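Incidencia: el módulo de muñeca pierde la comunicación al superar 2000 pasos por segundo
Producto: plataforma modular Curlow, controlador Sternano
Abierta por: Coralie Rutherford
Estado: resuelta, pendiente de firmware
Prioridad: media

Descripción del problema

Brazo de 7 módulos montado con piezas impresas propias. Todos los módulos responden al arrancar. Al subir la velocidad de la muñeca por encima de 2000 pasos por segundo, el último módulo deja de contestar y el controlador entra en parada segura. El registro muestra siempre lo mismo:

BUS TIMEOUT node 7
SAFE STOP

Hay que cortar la alimentación para recuperarlo. El reinicio por software no lo devuelve al bus.

Comprobaciones hechas antes de abrir el tique

Cambiado el cable entre los módulos 6 y 7. Sin cambios.
Intercambiados los módulos 5 y 7, con sus direcciones. El fallo se queda en la última posición, no sigue al módulo.
Alimentación medida en el último conector: estable en reposo, con una caída breve al acelerar.
Firmware del Sternano reinstalado desde cero. Sin cambios.

Respuesta de soporte

Si el fallo se queda en la posición, descartamos el módulo. Revise la resistencia de terminación del final de la cadena y el valor de espera del bus. En los controladores configurados con el asistente antiguo ese valor queda en 1000 microsegundos, corto para cadenas de más de seis módulos. Envíe también el archivo de configuración completo y el registro de un arranque en frío.

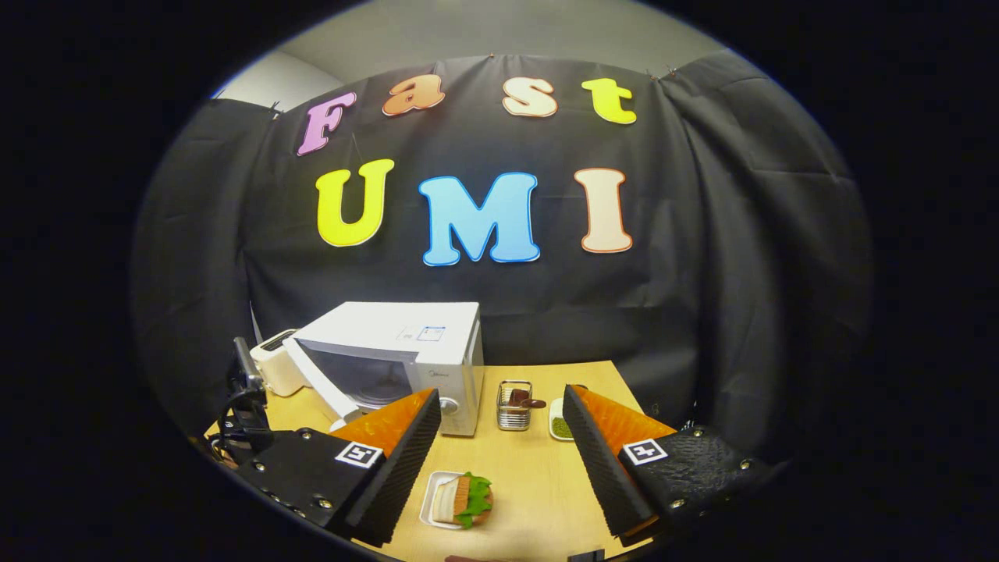
El archivo de configuración va adjunto y el valor de espera era, en efecto, 1000. Lo he subido a 3000 y el brazo aguanta más, aunque sigue cayendo en los giros largos. La terminación estaba puesta. He repetido la prueba en la mesa de madera clara, la del microondas blanco, con el brazo conectado a otro enchufe, y el registro es idéntico. Queda por mirar la masa del tramo final — el adaptador Mondby que uso ahí no lleva malla.

Segunda respuesta de soporte

El adaptador sin malla explica la caída en giros largos. Sustitúyalo por uno apantallado y una la malla a masa solo en el lado del controlador. Mantenga la espera en 3000.

Cierre, 19 de febrero

Montado un adaptador Lombardi apantallado. Dos horas de ciclo continuo a velocidad máxima sin pérdida de comunicación. El reinicio por software sigue sin recuperar el nodo si se fuerza el fallo a mano; soporte lo reconoce como error aparte y prevé corregirlo en el firmware de mayo. Dejo el tique vinculado a ese aviso.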